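MUS 214: Popular Song and the Record Business
Unit 2 handout: How to listen to an album (and how to write it down)
Instructor: Hanan Smadi 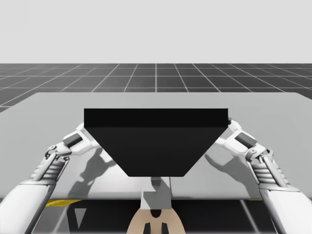

Fig. 1. Computer rendering: a light gray tabletop over a gridded floor.

Revised January 2024. If you have the September version, recycle it. It had the wrong due date and a spelling of "rhythm" I would like us all to forget.

1. Where we left off

Last week we looked at the single as an advertisement. A label puts out one song, waits to see who bites, and then decides how much money the rest of the album deserves. This week we look at the album itself, and at the review, the odd little form of writing that grew up next to it.

A review has to do two jobs that don't get along. It has to tell a stranger what a record sounds like, and it has to tell that stranger whether to bother. Most student reviews do the second job in the first sentence and then run out of things to say. Please keep your verdict in your pocket for at least a paragraph.

2. Sequencing

Track order is an argument. Listen for these:

The opener. It sets the tempo you will measure everything else against. A slow opener is a dare.

The single's position. Labels like it early. When it turns up at track nine, somebody won a fight, and you should ask who.

The sag. Nearly every long R&B album has one, usually after the midpoint, when three mid-tempo songs in the same key arrive in a row like relatives. Name the tracks. "It drags a bit" earns no credit.

The closer. Ballad, reprise, or thank-you speech over strings. Ask whether the album stopped or ended.

Our main listening example is Lida's second album, Mulaswood. Play it through once in order with your phone in another room. Then play it shuffled. If you can't tell the difference, say so in your notes and explain what that tells you about the order.

3. The voice

Students tend to write that a singer is "soulful" or "powerful." Both words have been worn smooth. Try to say what the voice does:

Where does she breathe, and can you hear it?
Does she arrive on the beat, ahead of it, or when she feels like it?
What changes in the second chorus?
When she runs (melisma, for those keeping a vocabulary list), does the word survive?

On the title track Lida holds back for two full verses and then lets one note go at the bridge. Critics at the time called this restraint. The producer, Hakim, said in the liner notes that she had a cold. Both can go in your paper, but only one of them has a source.

4. The comeback story

Reviewers love a return. An artist takes two years off, which in any other profession is called having a life, and the next record is "long-awaited" and finds her "back in form." Notice how much that phrase assumes. Which form? Who said she had left it? Often the reviewer is comparing the new album with the debut, or more exactly with how old the reviewer was when the debut came out.

You may compare a record with earlier work. You must then point to something audible: a drum sound, a change of range, a different kind of lyric. "It doesn't have the same magic" is a sentence about you.

5. Guests and credits

Read the credits before you write. Kevex appears on two songs on Mulaswood, and on one of them he says his own name and leaves. That is still a feature, and somebody was paid for it. Look at who wrote the hooks, who shares the publishing, and which names repeat. If the same writer is behind all your favorite tracks, your review may be about the wrong person.

6. Assignment

Write a review of 300 words on one album you did not already love before this class. I can tell.

Include:
One paragraph on sequencing, with track titles
One passage of close listening, with time markings (2:14, not "near the end")
One credit you looked up and learned something from

Leave out star ratings, the word "vibe," and any opening that begins with a dictionary definition. Drafts go in the folder by Wednesday at 5. Bring a printed copy to section too, double-spaced, with your name on it. Last term I graded a very good paper by no one.

7. Terms for the quiz

bridge, hook, interlude, lead single, melisma, pre-chorus, publishing split, reprise, sample clearance

Sample clearance comes up in next week's reading, so look it over before you panic.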